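Cómo preparar un viaje en tren nocturno por primera vez (y llegar con ganas de desayunar)

Me encantan los trenes nocturnos. Te duermes en una ciudad, te despiertas con otra luz en la ventanilla y te has ahorrado una noche de hotel. ¡Qué más se puede pedir! Después de mi último trayecto hasta Zirkia me escribisteis bastantes preguntando cómo me organizo, así que va todo por orden.

Paso 1. Elegir la plaza

Hay tres opciones habituales: butaca, litera y coche cama. La butaca es la más barata y sirve si tienes veinte años o una espalda de acero. Mi favorita es la litera, sobre todo la de arriba: tienes sitio para la mochila a los pies y nadie se te sienta encima a media tarde. Si viajas con alguien que ronca, o eres tú quien ronca, mira el precio del coche cama compartido entre dos, que a veces sorprende para bien.

Paso 2. Comprar el billete

Busca primero en la web de la compañía y luego en la del país de destino. El mismo tren puede salir a precios distintos. Yo pongo una alarma para el día en que se abre la venta y compro esa misma mañana. Apunta el número de coche en un papel, porque algunos trenes se dividen de madrugada y conviene dormir en la mitad correcta (mi amiga Valentina Iturra acabó en Tranley cuando iba a Hulum, y todavía habla maravillas de la panadería de la estación).

Paso 3. Hacer dos bolsas

Una grande, que se queda cerrada toda la noche, y otra pequeña que duerme contigo. En la pequeña llevo:

Tapones y antifaz
Calcetines gordos
Una botella de agua de 500 ml
Cepillo de dientes y toallitas
Cargador con cable largo
Documentación y algo suelto para el café

Paso 4. Cenar antes o cenar a bordo

El vagón restaurante es una maravilla cuando existe. Compruébalo antes, y si no lo hay, monta tu propio picnic: pan, queso, tomates pequeños, una tableta de chocolate para compartir con el compartimento. ¡Así he conocido a media Europa!

Paso 5. Dormir

Ponte la ropa cómoda antes de que apaguen la luz, deja los zapatos donde los encuentres a tientas y pon el despertador 24 minutos antes de la llegada. Parece una manía, pero da tiempo a lavarse la cara, doblar la manta y asomarse al pasillo con calma.

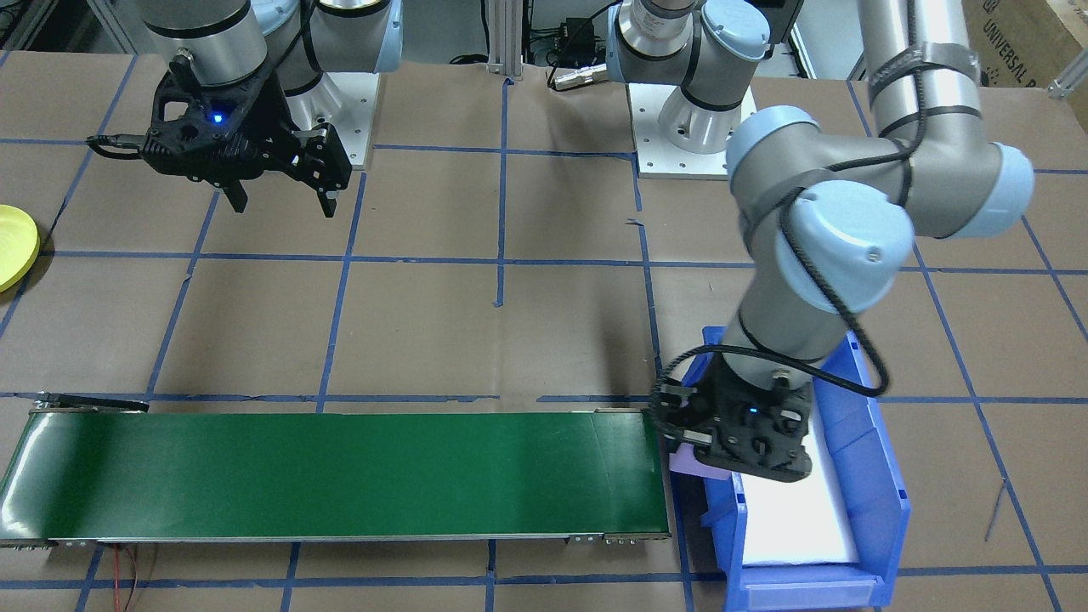 Hulum, octubre

Bajé del tren a las siete y cinco, con el pelo hecho un desastre y muchísima hambre. Si llegas temprano como yo, ve directo a la consigna, deja la bolsa grande y sal por la puerta que da al río. El paseo hasta el mercado es llano y a esas horas los puestos están abriendo, así que te cruzas con todo el mundo cargando cajas y dando los buenos días.

Para la vuelta, reserva la plaza en cuanto tengas clara la fecha. Las literas de arriba vuelan, sobre todo en puente, y en la ventanilla de Hulum solo atienden hasta las 5 de la tarde.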